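Lonmont Arm Project: Gallery
Posted Aug 9, 2021 by Pirjo Tuominen

We are gathering simulated pick-and-place examples to train the Fornach policy. The living room is one of 28 layouts, and the set stands at 3,611 episodes.

1. Room view

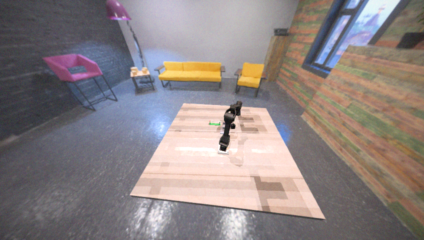
Ilari Laaksonen built the layouts and picks the wall and floor textures. Each one gets 70 episodes before we change anything — fewer than that and the policy leans on the background.

2. Gripper view

The curved view keeps both fingers and much of the room in sight.
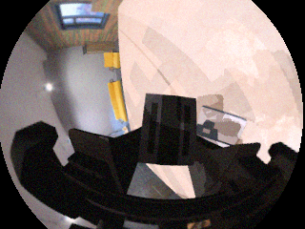 3. Next layouts

Two kitchens are being set up now.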